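Opoku releases version 10 of Wadar, with planning for two-handed table tasks

BULTVILLE, May – Opoku has released version 10 of Wadar, its software for planning and checking two-handed manipulation. The new version is available to all current licence holders and can be downloaded from the customer portal.

Wadar takes recordings of a person doing a task with a pair of hand-held grippers and turns them into motion plans that a two-armed robot can follow. Earlier versions treated each gripper as a separate track and joined the two at the end. Version 10 plans both together from the start, so one arm can wait for the other or keep clear of it when they work over the same small area.

The release was developed with recordings made at the company's Plakdale site. The set used for final testing holds 1,981 recordings of table setting, covering 28 layouts of plates, placemats and cutlery. Each layout was recorded with the items in different starting positions.

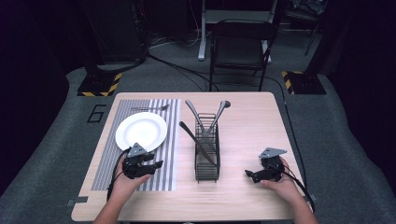 Table setting was chosen as the main test task because it puts several common problems on one surface. Forks and knives are thin and shiny, which makes their edges hard to find. Plates reflect overhead light. Cutlery kept upright in a holder overlaps, and the software has to decide which piece can be lifted without dragging the others with it.

The perception module has been rewritten to deal with this. It now keeps more than one estimate of where a partly hidden item lies and drops the weaker ones as the view improves. Users can see these estimates in the viewer and set how long the planner should wait before it commits to a grasp.

Other changes in version 10:

A single timeline for both grippers, with finger opening shown alongside position.

A trimming tool that finds idle stretches at the start and end of a recording and marks them for removal. Nothing is deleted until the user confirms.

A reach check that flags any part of a recording the chosen robot arm could not follow, with the reason given in plain text.

Faster loading of long sessions. A session of 148 recordings now opens without the separate indexing step needed in version 9.

Projects made in version 9 will open in version 10 and are converted on first save. Projects from version 8 or earlier must be opened and saved in version 9 first. Opoku advises users to keep a copy of the original project folder, as converted files cannot be read by older versions.

The control interface is unchanged, and existing robot drivers will continue to work. Drivers written by customers do not need to be rebuilt unless they use the old perception calls, which are listed in the release notes.

Version 9 will receive fixes for a further 10 months. Support for version 8 has ended.

Opoku develops planning and perception software for robot manipulation. Its head office is in Bultville, and its recording and test site is in Plakdale.

Press and licence enquiries should be sent to the Opoku press desk in Bultville.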